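From: Wanda Pruitt
To: Menddale Film List
Date: November 29, 2020
Re: Is there going to be a second Olterby picture?

Hello all, and a special hello to the people who joined over the last month,

Wenceslao Cisneros wrote:

> I keep reading that a follow-up to Olterby is a done deal, and then
> I read that the studio hasn't even called the writer. Which is it?
> And would it pick up after the ending, or go back to the years
> before the flood? I'd happily watch either one, but my wife says
> the story is finished and they should leave it alone.

Wenceslao, I have been chewing on your question all week, so forgive me if this runs on a bit (you all know me by now). The short answer is that I don't think anything is settled. What the studio said in October was that they'd "love to go back" to the valley, and a couple of movie sites turned that into a sequel by suppertime. I read the whole interview twice and there isn't a title in it, or a date, or a director.

What they do have is the book. Olimholm is the second novel, and it runs 957 pages in my paperback, so there's certainly plenty to film! It opens 30 years before the first one, with the grandmother as a girl, and you don't meet anybody you know from the movie until chapter 8. I loved it, but I can see why a producer might get nervous about that. 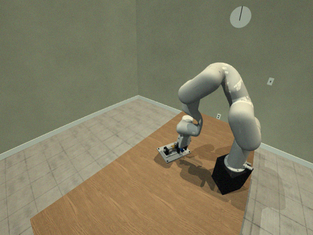 My own guess is that they'll skip the childhood chapters and start with the winter at the mill. It's the best stretch of the book, it has a real villain in old Bozsik, and you could tell it in two hours without rushing. I would be sorry to lose the ferry crossing, though. I cried over that on a bus once and a very nice lady gave me a tissue.

As for your wife, please tell her I see her point. That last shot with the gate left open was so lovely, and I do worry about someone coming along and explaining it to us. Going backward in time would at least leave it be.

One more thing while I have you. Our list has almost 3000 people on it now, which amazes me, and lots of you haven't seen the movie yet, so please put "spoiler" in your subject line if you're going to talk about the brother. I've been careful above and I'd be grateful if you would be too.

Has anyone read Olimholm more recently than I have? I can't remember whether the mill burns before or after the wedding.

Warmly,
Wanda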